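Looking after a pale wooden table

Published June 9, 2024

Light-coloured tabletops show everything: tea rings, felt-tip, the grey patch where elbows rest. Most of it comes off if you go gently and don't soak the surface.

Everyday wiping

Use a soft cloth wrung out until it no longer drips. A drop of washing-up liquid in a bowl of warm water is enough. Wipe along the lines of the grain, then go over it again with a dry tea towel. Avoid the green side of the sponge – it leaves fine scratches that fill with dirt.

Sticky marks

For jam, glue or the remains of a price label, lay a warm damp cloth on the spot for 2 minutes and lift the mark with the edge of an old bank card. A little cooking oil on kitchen paper will shift label glue. Wash the oil off afterwards.

Is it bare, varnished or a wood-effect surface?

Put one drop of water underneath the top, near a corner. If it soaks in and leaves a dark spot, the wood is bare or oiled. If it sits there as a bead, you have varnish or laminate. Never sand laminate, as the pattern is very thin.

Check it against the light

Clear the middle of the table and look across it towards a window or lamp. Smears and dull patches show best where the light reflects, and the grain always looks paler there, so don't mistake the shine for a worn spot. Move your head and see whether the pale patch moves too. 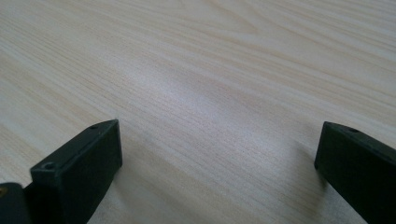

Rings and heat marks

On varnish, a white ring is usually damp trapped near the surface. Leave it overnight first, as it may fade. If not, rub it lightly with a dab of plain petroleum jelly, leave for an hour and buff off.

Oiling bare wood

Once a year is plenty, and we do ours in April when the windows can be open. Thin coat, wipe off the extra, leave until the next day. Lay oily rags flat outdoors to dry before binning them.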